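**Two-hand cube task – drop the second hand or keep it?**

**kostbridge_ee** – August 7, 2022
Our student club has the Skelline project due for the fall showcase. Plan is two hands and a 2x2 cube: one holds, the other turns a layer. We logged 1052 attempts since June and 797 ended with the cube still in a grip. Turning is much worse. I want to cut it to a one-hand hold and finish on time.

**prunis21**
Keep both. A one-hand hold is what last year's team showed, and the judges will remember.

**cocco_m**
Disagree. A clean hold beats a bad turn. What's your turn rate?

**kostbridge_ee**
21 good turns out of the last 200. Most failures are the free hand coming in too low and pushing the cube out of the grip.

**cocco_m**
So that's your answer. Cut it.

**prunis21**
Or fix the approach. If it always comes in low, that's an offset in your wrist calibration. We had the same thing and re-ran calibration with the hand mounted, not on the bench. Took one evening.

**kostbridge_ee**
We calibrated on the bench, so that could be it. I still don't trust the thumb, it lags the fingers.

**cocco_m**
Then you have two problems and one of them is mechanical. Post a wrist cam shot of the approach.

**kostbridge_ee**
OK. Will redo calibration tonight and run another batch before we decide.

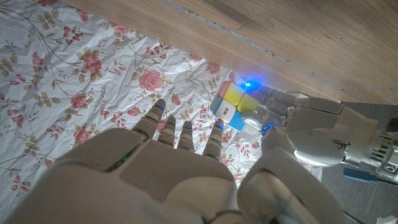 *Wrist cam, free hand below the cube, other hand holding from the right*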